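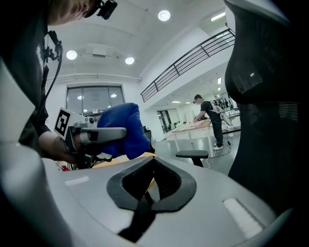
Aminu Shehu asked, after the last round, whether we couldn't put the chairs and the ceiling on one sheet, as he was tired of carrying two clipboards and finding the same room on both. Well, here we are, Aminu, one sheet, and I've left plenty of space for everybody's remarks (mine have rather spread, as they always do).

Plirstead, upstairs workroom
Room and furniture check, October
Checked by: Bleddyn Howells
Started a little after 8 in the morning, before the kettle went on

Marks used: OK, WATCH (look again next time), DO (needs a job raised)

SEATING

1. Tall mesh-backed chair, black: back firm when leaned on
OK. I gave it a good long lean, both sides. The mesh is still tight, with no threads pulled at the curve where people's backs rub. Lovely chair to sit in, this one, and I may have stayed in it longer than the check required.

2. Seat height holds under weight
WATCH. Sinks very slightly over ten minutes or so. Not enough to bother anyone yet, but I'd like it looked at again before the winter.

3. Castors turn freely, no hair or thread wound in
OK now. There was a fair bit of blue lint in two of them and I picked it out with the tweezers from the first aid box, which I have washed and put back.

4. Chairs pushed clear of the walkway when not in use
DO. Walkway should be 1,000 mm and I measured 620 at the narrowest, with a chair left out at an angle. I know it's a nuisance to tuck them in every time you get up for a minute, but please do try.
Comment, Aminu: The table is too far forward, that's half the trouble. If we shifted it back towards the wall there'd be room for the chairs and us as well. Happy to take one end if Bleddyn takes the other.
Reply, Bleddyn: Gladly, but after lunch please, and mind the floor.

TABLE AND CLOTHS

5. Work surface smooth, no splinters at the edge
WATCH. One rough place near the corner that catches on fabric. I rubbed it down with a bit of fine paper and it feels better, though it wants doing properly.

6. Cloths folded and put away at the end of the session
DO. I found three screwed up at the back of the shelf. They dry so much better hung over the rail, and nobody has to smell them the next day!
Comment, Aminu: Guilty, two of the three.

7. Cloths kept off the floor
OK. Not one underfoot, and I was very pleased to see it.

CEILING AND LIGHTS

8. Round recessed lights working, rims flush
OK. All come on at the switch. The one above the window has a rim I can just get a fingernail behind, but it is holding and I don't want to go poking at it.

9. Long fluorescent panel: no flicker, no hum, cover seated
WATCH. No flicker that I could see, but there is a hum if you stand beneath it with everything else off. I asked Aminu to come and listen and he couldn't hear a thing, so make of that what you will.
Comment, Aminu: I still can't. Spare tube is a Lemley one and it's in the downstairs cupboard, if it comes to that.

10. Ceiling vent: clean, secure, air moving
DO. Air is moving (I held up a strip of tissue), but the slats have a grey fur on them and it will start coming down on the table. Wants the long brush and somebody steadier on a ladder than I am.

11. Walls and ceiling: damp, cracks, loose paint
OK. Still nice and white after the spring repaint. One scuff at chair-back height.

LEADS AND TRAILING CABLES

12. Cables clipped up and clear of hands and chair wheels
WATCH. Better than last time by a long way. The clips are a great help, so please use them, there's a bag of 60 in the drawer. If a lead hangs down in front of you, clip it before you lean over the table.

13. Extension leads not daisy-chained
OK.

JOBS RAISED
Item 4, move table: Aminu and Bleddyn
Item 6, second hanging rail: Bleddyn to price
Item 10, vent clean: to go on the Wesolari visit with the stairwell windows

Sheet to be pinned inside the door. Further comments on the back, please, and in pen, as the pencil ones from last time have rubbed away to nothing.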